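제4장 믹스 컴필레이션의 편성과 곡 연결

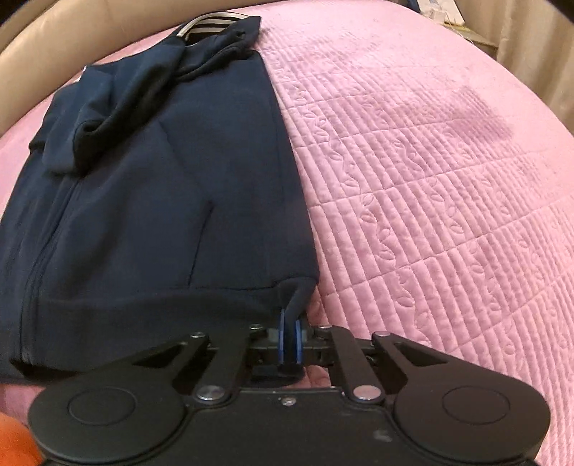
그림 4-1. 분홍색 누빔 침대보 위에 놓인 짙은 남색 지퍼 상의

4.1 이 장의 범위

앞의 세 장에서는 단일 음원의 녹음, 편집, 음량 관리를 다루었다. 이 장에서는 이미 완성된 여러 음원을 하나의 연속된 재생물로 묶는 작업, 즉 믹스 컴필레이션의 편성을 다룬다. 대상은 호텔 라운지, 매장, 항공기 객실 등에서 배경 음악으로 쓰이는 다운템포 및 하우스 계열의 음반이다. 클럽 현장의 즉흥 믹싱은 제7장에서 별도로 다룬다.

이 장을 마치면 학습자는 다음을 수행할 수 있어야 한다. 첫째, 후보곡의 템포와 조성을 조사하여 선곡표를 작성한다. 둘째, 인접한 두 곡의 연결 방식을 정하고 그 근거를 기록한다. 셋째, 전체 재생 시간 안에서 에너지 곡선을 설계한다. 넷째, 마스터링 담당자에게 넘길 큐 시트를 작성한다.

4.2 용어

믹스 컴필레이션(mix compilation): 둘 이상의 권리자가 보유한 음원을 무음 구간 없이 이어 붙인 음반. 곡 사이에 무음 구간을 두는 일반 컴필레이션과 구별한다.

연결점(transition point): 앞 곡의 음량이 내려가기 시작하는 시점. 뒤 곡이 들리기 시작하는 시점은 진입점(entry point)이라 하며, 두 시점은 일치하지 않을 수 있다.

중첩 구간(overlap): 진입점부터 앞 곡이 완전히 사라지는 시점까지의 구간. 길이는 초가 아닌 마디로 표기한다. 템포가 변하는 구간에서는 시작 템포와 종료 템포를 함께 적는다.

에너지 곡선(energy curve): 재생 시간에 따른 체감 강도의 변화를 나타낸 선. 템포, 저역의 밀도, 타악기의 수가 주요 변수이다. 음량은 마스터링 단계에서 조정되므로 변수에 포함하지 않는다.

4.3 사례 음반의 개요

이 장 전체에서 가상 악기 중심의 전자 음악 레이블 Wakine의 2매 구성 음반 《Varia》를 사례로 사용한다. 첫 번째 디스크는 저녁 시간대의 라운지 재생을, 두 번째 디스크는 심야 재생을 목적으로 편성되었다. 본문에서는 첫 번째 디스크만 분석한다.

첫 번째 디스크는 17곡으로 이루어지며, 시작 템포는 분당 100박이다. 최초 선곡표에 오른 후보는 46곡이었고, 이 가운데 조성 충돌과 사용 허락 문제로 제외된 곡이 다수를 차지한다. 편성 담당자는 남은 곡을 여섯 개의 묶음으로 나눈 뒤 묶음 안의 순서를 먼저 정하고, 묶음 사이의 순서를 나중에 정하였다. 이 절차의 장점과 한계는 4.6절에서 검토한다.

4.4 템포의 조사와 보정

후보곡의 템포는 분석 소프트웨어의 표시값을 그대로 쓰지 않는다. 생악기 연주가 포함된 음원은 곡 중간에 템포가 흔들리는 경우가 많고, 소프트웨어는 이를 평균값 하나로 표시한다. 도입부와 종결부에서 각각 16마디를 취해 따로 측정하고, 두 값을 모두 선곡표에 적는다. 또한 소프트웨어가 실제 템포의 절반이나 두 배를 표시하는 오류가 있으므로, 스네어의 위치를 귀로 확인하여 기준 박을 정한다.

템포 보정의 허용 폭은 음원의 성격에 따라 달리 정한다. 신시사이저와 드럼 머신만으로 구성된 곡은 비교적 넓은 폭의 보정을 견딘다. 보컬이나 관악기가 전면에 있는 곡은 시간 신축 처리의 흔적이 먼저 드러나므로 보정 폭을 좁게 잡는다. 《Varia》의 네 번째 곡인 Lim의 〈Trirnness〉는 플루트 독주가 긴 곡으로, 보정하지 않은 원래 템포로 수록되었다. 앞뒤의 곡이 이 곡의 템포에 맞추어 조정되었으며, 선곡표의 비고란에는 ‘고정’이라고 표기되어 있다.

보정한 음원은 반드시 전곡을 청취한다. 중첩 구간만 확인하고 넘어갈 경우 곡 중반의 잔향이나 심벌에서 생긴 왜곡을 놓치기 쉽다.

4.5 조성의 배열

인접한 두 곡의 조성은 같은 조, 나란한조, 딸림조, 버금딸림조의 순으로 우선 검토한다. 다만 중첩 구간에 타악기만 남는 경우에는 조성 관계를 따지지 않아도 무방하다. 조성 판정이 어려운 곡, 예를 들어 현장 녹음과 지속음으로만 이루어진 곡은 가장 낮은 지속음의 음높이를 기록하고 조성란은 비워 둔다.

파도 소리, 새소리, 거리 소음 등의 환경음은 조성이 먼 두 곡 사이의 완충재로 쓰인다. 이때 환경음의 길이는 8마디를 넘기지 않는 것이 일반적이다. 환경음이 반복해서 등장하면 청취자는 이를 트랙의 경계 표시로 인식하게 되어 연속성이 약해진다. 환경음에도 녹음자의 권리가 있으므로 출처와 사용 조건을 큐 시트에 기재한다.

4.6 묶음 편성법

묶음 편성법은 후보곡을 성격이 비슷한 무리로 나누어 배열하는 방법이다. 무리를 나누는 기준은 템포, 음색, 보컬의 유무 가운데 하나를 택하며, 한 음반 안에서 기준을 바꾸지 않는다. 《Varia》는 음색을 기준으로 하였다.

이 방법은 묶음 안의 연결이 매끄럽다는 장점이 있다. 반면 묶음의 경계에서는 음색, 템포, 조성이 한꺼번에 바뀔 수 있다.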